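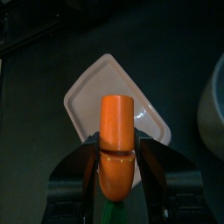

Toy carrot, pink tray.

So I finally dug up the carrots this morning and I have to tell you about them, even though there were only 15 and one of those was more of a thread.

If you've been reading since June you'll remember I put in three rows along the side fence, very proud of myself, with string and little sticks and everything. The seed was an old-fashioned variety called Duvimero that I picked up at the garden shop in Oltport. The packet promised "long, sweet roots" and had a drawing of a carrot the size of a rolling pin. I should have been suspicious of the drawing.

What I didn't know then is that our soil is mostly clay with rocks in it. Kwaku Mensah, who has the house behind ours and grows leeks you could knock a door down with, leaned over the fence in week two and asked if I'd done any digging first. I said yes. (I had scratched at it with a hand fork for maybe ten minutes while listening to a podcast.) He was very kind and said we'd see.

Well, we saw. A carrot that hits a rock goes around it, or splits, or just gives up and gets fat where it is. I pulled up one with four legs. I pulled up two that had wrapped around each other so tightly I had to cook them as a couple. The longest was about as long as my finger and I yelled so loud the dog came out.

But the taste! I was all set to be brave about it and then I rinsed one under the hose and bit into it and it was so sweet, and sort of piney, like the smell when you snap the tops off. I ate three standing there in my boots. The rest went into soup, and since a dozen tiny carrots is not a soup I padded it out with a bag from the store, an onion and the end of some ginger.

The soup is from a church cookbook I found at the Stuvcombe rummage sale, printed in 1967, with a whole chapter of things in gelatin that I will not be making. You soften the onion in butter until it slumps, add the carrots and ginger, cover with stock and leave it alone for 34 minutes. I have no idea why 34. I've tried 30 and I've tried 40 and I couldn't taste any difference, but I set the timer for 34 anyway. Then a squeeze of orange and blend it. The book says to push it through a sieve, but I have a stick blender and a life.

Next year I'm doing it properly. Ching-wen Chou from my Oltport seed swap grows hers in old storage tubs, filled with sand and compost mixed together, and hers come out straight as pencils. She's promised me a handful of seed for a short, round kind that doesn't mind bad soil, so I may do some of each – tubs by the back step and the round ones along the fence. I also want to thin them this time. I couldn't bring myself to pull up the babies in June, and I think that was half the trouble.

The tops are in a jar on the windowsill, because I read you can make pesto out of them. Has anyone tried it? Mine smell a bit like parsley and a bit like lawn. If you have a recipe that leans toward the parsley, please leave it in the comments, and tell me how much garlic.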